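Ticket 397
Subject: Cup slides on saucer when tray is carried (Losstead tea service)
Opened by: Kibet Nyaga
Site: Mandcombe, ground floor tea room
Priority: Low
Status: Waiting on supplier

Description of the problem

Good morning. I am writing regarding the tea set which we received from Losstead in December. When a cup and saucer are carried on the cream tray, the cup moves away from the middle of the saucer and the saucer moves also on the tray. With water inside the cup, a small amount goes over the rim nearly every time. I have the same result with the other saucers of the same order, so I do not believe it is one faulty piece.

What I have tried

1. Washed the tray in warm water with ordinary dish soap and dried it with a tea towel. I thought there could be a film left from the factory. No change.

2. Checked that the table is level. I put the spirit level on the white board and then on the timber table under it. Both are fine.

3. Put the cup on the saucer first, away from the tray, and lifted the two together onto the tray. This is better than placing the saucer first and the cup after, but it is slower and the saucer still slides when one turns a corner. 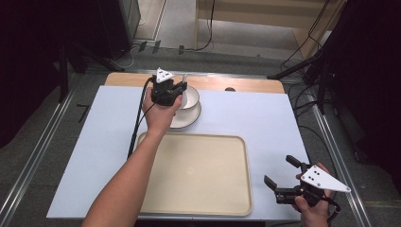

4. Put a damp paper napkin under the saucer. The saucer stays in its place, but the napkin looks untidy and must be changed for each guest. The cup still moves on the saucer.

5. Tried a saucer from our old Lukumay set with the new cup. The old saucer has a deeper well and the cup sits properly in it. Unfortunately we have only two of these left and the colour does not match.

My conclusion so far is that there are two separate matters: the tray surface is too smooth, and the well of the new saucer is too shallow for the foot of this cup.

Reply from Movell service desk, 10:15 am

Hi Kibet, thanks for the detailed notes. Could you measure the foot of the cup and the well of the saucer? Losstead sell two saucers which look nearly the same, and it's possible the wrong one was packed. For the tray we can send a non-slip liner to try.

Reply from Kibet Nyaga, 2:40 pm

Thank you for the quick answer. The foot of the cup is 48 mm across. The well of the saucer is about 5 mm wider than this, so the cup has room to travel. I have measured with a plastic ruler and not with calipers, please excuse if it is not exact.

Yes please to the liner. I would prefer a pale one, if it exists, that the tray keeps its colour. Please tell me also whether it can go in the dishwasher, as we wash everything together at the end of the day.

Until then I have asked my colleagues to fill the cups less, and to bring the teapot to the table separately.

Internal note, Movell

Saucer query passed to Losstead with the measurements. Liner requested from stock, pale if available. Keep ticket open until both are answered.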